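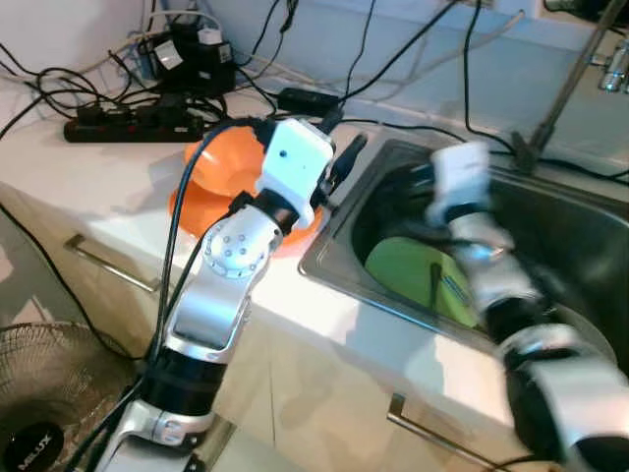
Osis Two-Arm Counter Cell: Setup and Care

The Osis is a pair of jointed arms with white gripper modules, supplied by Cekmont for dish handling and other kitchen-counter work. This page covers cabling, the grippers and routine care. Arm calibration is in the Lema controller manual.

Cable routing

Each gripper has one black cable leaving the module. On the left arm it runs down alongside the arm, with a loop of slack out to the side. Keep that loop. If the cable is strapped tight to the joints it will pull at the connector when the arm folds, and a worn connector is the most common reason grippers come back to us.

The right arm is the one that reaches into the sink. Before the first job, move it by hand through its full reach and check that the cable clears the faucet and does not drop into the basin.

Power

Power strips and adapters go at the back of the counter or, better, on the Prurkska wall shelf (sold separately). A counter with a sink in it is a poor place for a power strip, and the shelf also gets the adapters out from under the cables. Plug the cell into a GFCI-protected outlet only. Tie up spare cable and keep it off the cabinet handles.

Grippers

The fingers are black and short, and they are wear parts. Replace them as a pair.

1. Park both arms over the counter, away from the sink.
2. Switch off at the controller and wait for the status light to go out.
3. Remove the 2 screws at the base of each finger.
4. Wipe the seat with a dry cloth. No solvent.
5. Fit the new fingers and tighten the screws evenly.
6. Power up and run the open/close check 8 times.

If the fingers do not meet after the check, repeat step 5 before calling support.

Joint caps

The round caps on the joints are held by a ring of small screws. Leave them in place. Opening a cap voids the warranty and lets moisture into the joint. Wipe the joints down after wet work – a damp cloth is enough – and dry the seams.

Test items

Plastic bowls and plates are fine for first runs. Glass and thin china should wait until the grip force has been set for your own dishes. Start with the lowest setting and go up one step at a time.

Spare parts

Finger set, one pair: $29
Gripper cable: in stock
Replacement gripper module: ships in 4 working days
Prurkska wall shelf: back in stock in October

For repairs, write to Danish Rizvi at the Cekmont service desk with the arm serial number and say which side the fault is on.

Page updated 19 Jul 2022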